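We're hiring a robot software person at Vivwood (control and perception, mostly simulation to start with)

Hello! I'm Celina Dudek and I look after the manipulation software at Vivwood. There are 6 of us, we work out of a converted dairy on the edge of Bloxham, and we'd like a seventh. I was told to write this advert "in the usual style" and I had a go, but it came out sounding like a washing machine manual, so you're getting my version instead.

What we make is the software that sits between a robot arm and a fiddly job. Things like levers, latches, plugs and catches, where being a few millimetres out matters and where the arm's own camera often has a rotten view of what it's supposed to be holding. Our planner is called Zomix. It takes in camera images and joint readings and decides where the gripper goes next, and it's good at some things and quite daft at others. You'd be working on the daft parts.

Most of your first few months would be spent in our simulator. We have a task board in there with lever mechanisms on a clear plate, and I've grown very fond of it, even though clear plastic is a horrible thing to ask a perception system to look at. Edges come and go with the light, the shadows land underneath and get mistaken for parts, and thin metal rods vanish if you drop the resolution even slightly. 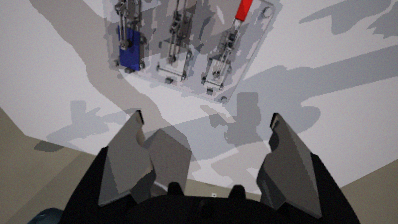

The gripper's-eye view in the simulator, fingers open, with the lever plate ahead.

If you look at that and start wondering how you'd get a decent pose for the red handle when the top of it is out of view, please keep reading. That's pretty much the job. At the moment we fit a model of the whole plate first and work out the handles from there, which does fine until the plate estimate is slightly twisted and then everything is wrong together. Kaede Noguchi has been trying a version that keeps several guesses alive and throws them out as the arm gets closer. It's promising, it's slow, and she would love somebody to share it with.

The rest of the work is a mixture. There's the approach planner, written in C++, which needs some care because three different people have "tidied" it (one of them was me, sorry). There's the Python tooling around it, which runs batches of simulated attempts overnight and sorts the failures into heaps for us to look at in the morning. We keep 116 test layouts, with the board turned and shifted in all sorts of ways, and over 80 of them have notes from Noboru Tsuji on what to look for. His notes are excellent and occasionally rude.

You'd also get involved in choosing viewpoints. We render from the wrist and from out in the room, and the two tell you very different things. From the wrist you get the detail. From further back you can see what the elbow and forearm are up to, and how much of the board the gripper is hiding from everything else.

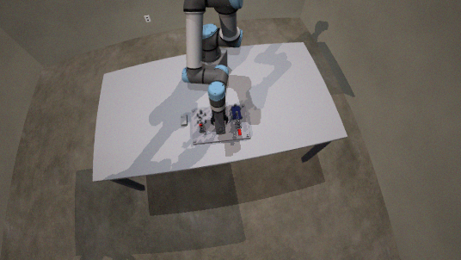 Same simulator from across the room, with the arm reaching down over the board.

We have a long-running argument in the office about how much the room camera should be trusted once the gripper is over the board. Emiko Hirano thinks we should weight it right down. I think it's still worth having for the far corners. You'd be welcome to take either side, or to come up with something better and embarrass us both.

What I'd like you to have: solid Python, enough C++ to read other people's without weeping, and some hands-on time with either robot control or computer vision. Both would be lovely but I don't expect it. You should be comfortable with frames and rotations, or at least have been caught out by them often enough to be careful. If you've used a physics simulator before, great – tell me which one and what annoyed you about it. A degree is fine and so is no degree. Two of the people here came from other trades altogether, and Celeste Huenchumán was repairing church organs before she wrote our contact checker.

What I don't need is somebody who already knows everything about grasping. We'll teach you Zomix, and you'll be paired with Kaede for the first stretch.

The practical bits. It's a permanent post, full time or four days, whichever suits you. We like people in the office 2 days a week and you can pick which. Proper desk, proper chair, a fast machine, and time on the real arm once you've found your feet in the simulator. The bus service is patchy, I won't pretend otherwise, but there's parking and a dry place for bikes. We're hoping you could start in July, though we'd wait for the right person.

To apply, send me a CV and a page or so about something you built or fixed that moved, or that looked at things, or both. Tell me what went wrong along the way, as I enjoy that part the most. No cover letter needed. If I like the sound of it we'll have a chat by video, and after that you'd come in for a morning, meet everyone and look through some failed runs with us at a screen. There's no whiteboard test. We pay your travel and there's lunch.

Questions before you apply are very welcome too – use the contact form on this site, put "Zomix job" at the top and it'll come straight to me.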